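Search this site Search Go

Magazine > Operations > Capital Equipment

Paying for the Second Bin

When the returns center at Ziddale opened its capital plan for the coming year, the line for robotic picking contained a single figure, and that figure covered the arm. By the time the plan was approved in December, the line had been divided into 11 entries, and the arm was no longer the largest of them.

Mohcine Ramadan, who prepared the plan, regards the change as the most useful work his department did that year. "We had a quote for a machine," he said. "We did not have a quote for a station."

The distinction is familiar to anyone who has tried to automate the handling of mixed household goods. Returned items arrive without cartons and in no order. A cell built to lift them from a bin needs a gripper suited to odd shapes, cables and hoses that can be replaced without a service call, bins that can be held firmly in position, and floor space on every side. At Ziddale, the first request made no provision for spare fingers or for clamps, and it assumed that the trial could share a bench with the packing team.

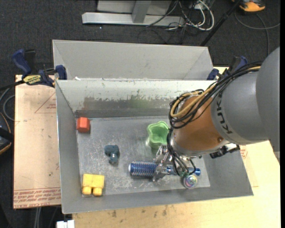 Trial time proved the hardest item to price. Berville, the integrator engaged for the project, proposed a test period of 15 working days. Ramadan's department asked for 29, on the grounds that small and rounded goods had caused most of the difficulty at the company's Guvitville site, where an earlier cell was bought on the strength of a demonstration using boxes. The longer period was granted. Its cost was charged to the project and not to the operating budget, a point on which the finance office had to be persuaded.

The plan also sets out what the trial must show. The station is to complete 600 picks from a mixed bin under normal staffing, with every stoppage logged and the labor needed to clear it entered as a cost. Items that the gripper drops are counted separately from items it fails to lift, as the two point to different purchases -- one to new fingers, the other to better sensing.

Tobiloba Mohammed of Okafor, a consultancy that reviews equipment plans for mid-sized distributors, advises clients to treat the bins and fixtures as consumable. "Metal bins wear, and the coating goes first," she said. "If there is no replacement date in the budget, the money comes out of maintenance, and maintenance will remember it."

She also recommends that buyers hold back part of the payment until the cell has run on their own goods, and that training be priced by shift. Ziddale adopted the first suggestion in full. The second was adopted for the day shift only, with evening staff to be trained after acceptance.

A decision on a second station has been deferred until the stoppage log is complete. Floor space has been reserved for it beside the first, and power to that area is already included in the approved sum.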